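# Listisach Roadside Evidence Locker, Model 117

Most of what gets sold to small police departments as "tamper-proof" is a steel box with a good brochure. We stock the Listisach 117 because it is a decent steel box, and we'd like you to know where the brochure gets ahead of itself before you put in a purchase order.

## What it is

A temporary locker for drugs, cash, phones and other seized items, used between the end of a patrol shift and the time the evidence clerk signs them in. The officer drops a sealed bag in a compartment, shuts the door, and the door stays shut until someone with a clerk's key opens it.

| | |
|---|---|
| Compartments | 4 |
| Clerk's keys supplied | 2 |
| Log memory | 500 door events |
| Power | Wall outlet, battery backup |
| Mounting | Wall or floor, bolts included |

## What the maker says, and what we think

**"Ends chain of custody disputes."** It doesn't. The log shows that a door opened and when. It can't tell you what went into the bag, or whether the bag that came out was the same one. A defense lawyer will still ask who weighed the stuff and where it sat during the ride in. You need paper for that, filled in by a person.

**"Full audit trail."** Full until it fills up. After 500 events the oldest entries get written over, with no warning light. A quiet station may never notice. Villthorpe Police told us they hit the limit in April and only found out when a prosecutor asked for an earlier record. Download the log on a schedule and put somebody's initials next to it.

**"Battery backup for power cuts."** The doors stay locked, which is the part that matters. The clock is another story. On our bench unit it came back slow after a long outage, so check it against a phone.

**"Odor-sealed."** We kept one in our Brandisstead showroom and we wouldn't use that word. If you take in a lot of marijuana, your hallway will smell like it.

## Compared with the Chow cabinet

The Chow costs more and has a bigger memory. Its doors are thinner than we like, and the keypad gets shared among officers within a week of going in, no matter what the policy says. Keys get lent out too, but at least you can tell when one is missing.

## Ordering

Sold as a single unit. Extra keys need a letter from the department head, and we do call to check. The one-year warranty covers locks and hinges. It leaves out the log board, and we have asked Listisach why more than once. If they ever give us an answer, we'll post it on this page.

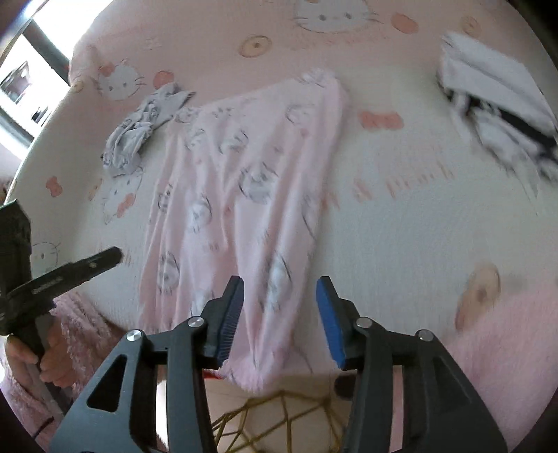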